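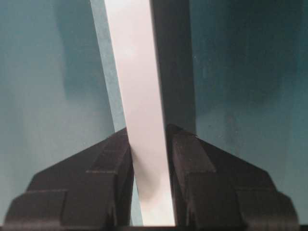 Week 6 - Gripping flat parts: house rules and good practice

Handout, 31/10/2023. M. Ververidis. Replaces the old sheet, bin that one.

1. Before you start

Read the risk assessment for your cell. All of it, not just the front page. Sign the log (Siham Ghanem has it, room next to the Edach bench). No signature, no power.
Emergency stop within reach of whoever is watching. Two people per cell, one drives, one watches. Swap half way.

2. Thin panels, upright grip

Fingers either side, close slowly. Check both sides before lifting - one finger touching and a gap on the other means you are off centre. Back off, shift, close again. Don't let the arm drag the part into place, it marks the face and bends the finger.
Panel leaning a bit in the grip: note how much and which way. Some lean is ok for the sorting task, not for the slot task.
Smooth matt faces slip more than you'd think. Start at the low force setting and go up one step at a time.
Max part mass for this course is 900 g. Weigh it, dont guess.

3. Printed fingers

Look along the layer lines for cracks, every session, esp. near the base. A crack between layers = finger goes in the red tray. No glue.
Change after 1000 cycles even if they look fine. Write the count on the Plostik sheet, not on your hand.
Black ones are hard to inspect under the ceiling lights, use the torch.

4. Speed and people

Reduced speed whenever anybody is inside the tape. Full speed only with the gate shut and key out.
Standards to know by name: ISO 10218 (parts 1 and 2) for industrial robots, ISO/TS 15066 for collaborative work. Library has access. You will not be asked to quote clauses but you should know which one to open.
Remember it is the whole application that gets assessed - arm, fingers, part, table. Sharp panel edge on a "safe" arm is still a sharp edge. See the Drostell case from the lecture, slides are up.

5. Wrist camera

Wipe lens before calibrating. Check both fingertips are in view with the grip closed. If a finger has been changed, recalibrate, evn if it's the same shape.

6. Write-up

One side of A4. What you gripped, force step, cycles, what slipped. Failed grips go in too.
Reading for November: Antoniadis notes, section on contact force. Skip the appendix.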